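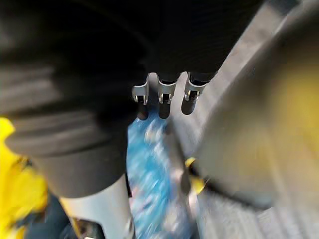

Flumuletti Edit Controller, Model 3

The Flumuletti is a desktop control surface for film and video editing. It connects to a workstation by USB-C and works with any editing program that accepts standard keyboard shortcuts or MIDI input. It is built by Pastance at the Prunham shop and sold direct or through dealers.

Layout

The left side carries a weighted jog wheel with a separate outer shuttle ring. The wheel moves the playhead one frame per detent. The detents can be switched off with the small lever behind the wheel for free scrubbing. The shuttle ring returns to center when released and gives variable speed in both directions.

The right side has the trim section. Two knobs handle the outgoing and incoming sides of a cut, and pressing both together locks them for a rolling trim. The keys above the knobs are assigned at the factory to mark in, mark out, insert, overwrite, lift and extract. All of them can be reassigned.

Setup

The controller is recognized as a keyboard as soon as it is plugged in, and the basic transport keys work with no driver. The mapping program is needed for the trim knobs and for custom layouts. Layouts are stored in the controller, so a unit moved from one cutting room to another keeps its assignments. It holds up to 300 layouts, each with a name of up to 16 characters.

Use a port on the computer itself or a powered hub. An unpowered hub will often run the keys but drop wheel data during fast scrubbing.

Frame rates

The step size follows the timeline, not the source clip. For mixed-rate projects, set the timeline rate before loading a layout. Drop-frame timecode is supported for display only — the wheel still counts real frames.

Specifications

Jog wheel resolution: 4,000 counts per turn
Weight: 1,054 g without cable
Connection: USB-C, cable included
Power: from the USB port
Storage: 300 layouts
Operating temperature: 5 to 35 °C
Finish: matte black, printed legends

In the box

Controller, cable, blank key caps, printed quick guide. A wrist rest and a carrying case are sold separately.

Firmware

The current firmware was released 7/9/25. It corrects a fault where the right trim knob could send a double step after the computer woke from sleep. Units shipped before that date should be updated. Save custom layouts to disk first, as the update clears the controller's memory. A further update with bin navigation on the shuttle ring is planned for December.

From users

"I cut a feature on the Model 2 and moved to the 3 halfway through the next one. The wheel is heavier and I overshoot less. I would still like a second row of keys." — Isla Faulkner, editor

Service

Wheel bearings and key switches are replaceable. Repairs are handled at Prunham by Ashton Tomoana; include a short note on the fault and the firmware version. European orders and repairs go through Stankevičius.

The outer ring from the Model 2 does not fit the Model 3.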